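Atelier de calligraphie de Viremau : point d'avancement pour la fondation Calura
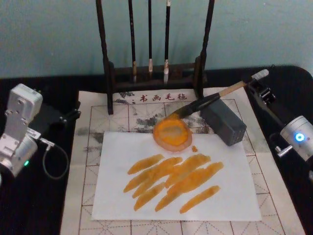
Dernière modification de la page : 26 mai 2021

Le poste de peinture est installé et il nous plaît beaucoup ! Le portant à pinceaux en bois sombre tient bien sa place en haut du tapis quadrillé, les pinceaux suspendus pointe en bas. Le tapis porte déjà de belles taches d'encre grises, et l'orange passe très bien sur le papier blanc.

Côté budget, la subvention de 2000 euros a couvert les pinceaux, le papier et les encres de couleur. Ye-ji Sun a mené 5 séances depuis mars (les deux dernières consacrées aux ronds et aux points, pinceau bien chargé). Ashwin Pai prépare les fiches de traits, quatre sont prêtes.

Reste à commander du papier plus épais chez Grolach, le devis est demandé. Nous aimerions aussi ouvrir un second poste dans la salle Owusu et vous enverrons le chiffrage avec le prochain point.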